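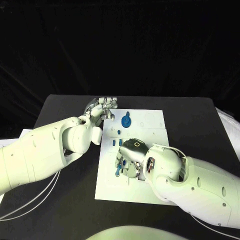
*Dark tabletop, white board, black fabric behind.*

2025-07-28

I have now read three books that tell me to clear my desk, and I'm starting to think they are the same book.

The latest is one Aniela Sowa lent me, with her own underlining in pencil, so I got her opinions along with the author's. The argument goes like this. Clutter pulls at your attention. Attention is limited. Get rid of the clutter and the attention goes back to your work. Every step sounds fine until you ask how anybody knows, and then you get a story about a man who threw out his filing cabinet and doubled his income. Doubled it from what? Over how long? Did he also change jobs? The book moves on to drawers.

I'm not against tidy desks. I've had one, twice. The second time was last September, when I followed the full method for three weeks: everything off, wipe it down, put back only what you touched that day. What I got was a clean desk and a very full chair. The tax letters went on the chair, then the chair was needed for a guest, then the tax letters went on the bed. I paid one of them late. The fine was 237, and I would like to send it to the author.

There's a whole trade built on this, of course. A shop called Trurkari will sell you a desk tray with compartments for the things you're supposed to have thrown away. I looked at the larger one and it was 837. For a tray! Taveo has a cheaper version at 300 with a lid, so you can have the mess and not see it, and I will admit that I thought about that one for longer than I should have.

What bothers me most is the before and after. The before desk always has a cold coffee on it and a pile of paper set at an angle. The after desk has a plant and a notebook, closed. I'd like to see the after desk at four in the afternoon on a day when someone had to find a receipt. Where did the paper go? It's somewhere. Paper that you need doesn't stop being needed when you take it out of the picture.

Teodor Zieliński, who I shared an office with for years, kept piles up to his elbows and could put his hand on any document in seconds. I mentioned him to Aniela and she said he was an exception. Maybe. But the man with the filing cabinet is one case too, and he got a chapter.

She also says I did the method wrong, which I've heard about every method I've ever tried. You were meant to deal with the letters first (page 40-something, underlined twice). Fine. But if I were the kind of person who dealt with the letters first, I don't think I would have needed the book.

So the desk is back to normal. The letters are in one stack on the left, the stapler is on top of them, and there's a space in front of the keyboard big enough for a plate. I'm giving the book back this week, if I can find it.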